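Countertop Condition Checklist - Unit 106, Broltgate
Speckled cream-white kitchen counter. Completed by Wyn Ruddock, reviewed by Fionnuala Coughlan. 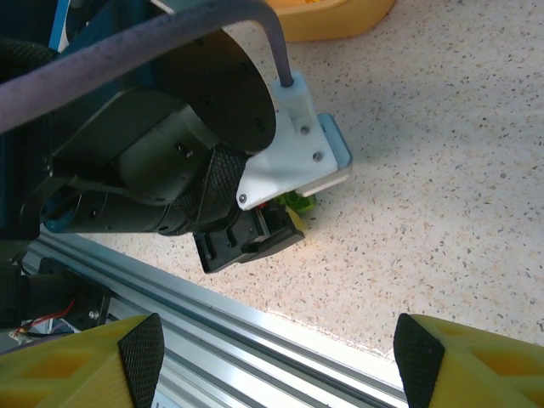 Scope of this sheet is the horizontal work surface, its edges, its joints and its wall seal. Cabinets, plumbing and appliances are on separate sheets and should not be commented on here. Inspectors new to the building should read the note on color before marking any stains. The counters in this unit type are cream-white with small gray, brown and rust-colored flecks, and the rust-colored ones have been written up as corrosion marks on three earlier sheets. A fleck is part of the surface and does not change when wiped. If a mark has a halo, a raised edge or a tail, record it as a stain. If it has none of these, leave it alone.

Ratings: S = satisfactory, M = monitor, R = repair, N/A = not applicable. Any M or R needs a comment.

SECTION A - SURFACE

A1. Surface wiped with damp cloth and dried before inspection.
Rating: S

A2. Free of chips larger than a pencil point.
Rating: M
Comment: One chip on the front edge, left of the sink cutout. Shallow, no sharp lip. Same position as on the previous sheet and no larger.

A3. Free of cracks, including hairline cracks at cutouts.
Rating: S
Comment: Checked with a flashlight held flat to the surface. Both rear corners of the sink cutout are clear. The pattern hides hairlines well, so use a fingernail as well as the light.

A4. Free of scorch marks and heat rings.
Rating: M
Comment: Faint dull ring to the right of the cooktop. Can be felt as a slight change in gloss. Tenant reminded to use a trivet.

A5. Free of stains after cleaning.
Rating: S
Comment: Two marks came off with ordinary dish soap. The rest were flecks.

A6. Free of knife marks deep enough to hold dirt.
Rating: S

SECTION B - EDGES AND JOINTS

B1. Front edge smooth along full length.
Rating: S
Comment: Apart from the chip at A2.

B2. Joint at the corner closed and level.
Rating: R
Comment: Gap has opened at the back of the joint. A business card goes in. Front half is tight. Refill with color-matched compound. The compound left over from the last round is plain cream and will show as a line, so order the flecked one from Odport.

B3. Overhang supported, no movement under hand pressure.
Rating: S
Comment: Pressed at both ends and at the middle. Do not lean full body weight on the overhang to test it.

B4. Underside of front edge dry, no swelling in the substrate.
Rating: S
Comment: Felt by hand above the dishwasher, then checked with a mirror.

SECTION C - SEALS

C1. Wall seal continuous, no gaps or lifted sections.
Rating: R
Comment: Lifted behind the faucet for the width of a hand. Cut out and replace the whole run. Patching was tried in December and the patch is the section that has lifted.

C2. Sink rim seal continuous.
Rating: S

C3. No dark spotting on or behind the seal.
Rating: M
Comment: Light spotting in the left rear corner. It should go when the C1 run is cut out. Look at the wall behind before the new bead goes in.

SECTION D - USE AND SAFETY

D1. Items on the counter stable and not overhanging the front edge.
Rating: S

D2. Cords and cables kept away from the sink and cooktop.
Rating: S
Comment: Nothing within reach of either.

D3. Outlets above the counter tested, trip and reset correctly.
Rating: S
Comment: Both tested - 30 minutes should be allowed for this section if the breaker panel has to be opened. It did not on this visit.

D4. Under-cabinet lighting sufficient to see the full depth of the surface.
Rating: M
Comment: Right-hand lamp is dimmer than the left. Replace as a pair.

ACTIONS

1. Corner joint (B2). Assigned to Faizal Wibisono. Joint to be dry overnight before filling.
2. Wall seal (C1, C3). Assigned to Faizal Wibisono. Same visit as the joint, done second.
3. Lamps (D4). Assigned to Wyn Ruddock. Stock item 266.
4. Chip and heat ring (A2, A4). No work. Compare at next inspection.

REVIEWER COMMENTS

B2 - agreed. Please note which side of the joint sits higher, if either does. The sheet says closed and level, and only the gap has been answered. - F.C.

B2 - both sides level, checked with a straightedge. - W.R.

A4 - a dull ring can sometimes be polished out. Ask Faizal to look at it while he is there, but he should not start on it without a test patch at the back. - F.C.

C1 - tenant to be told the sink is out of use until the new bead has cured. Follow the time printed on the tube. - F.C.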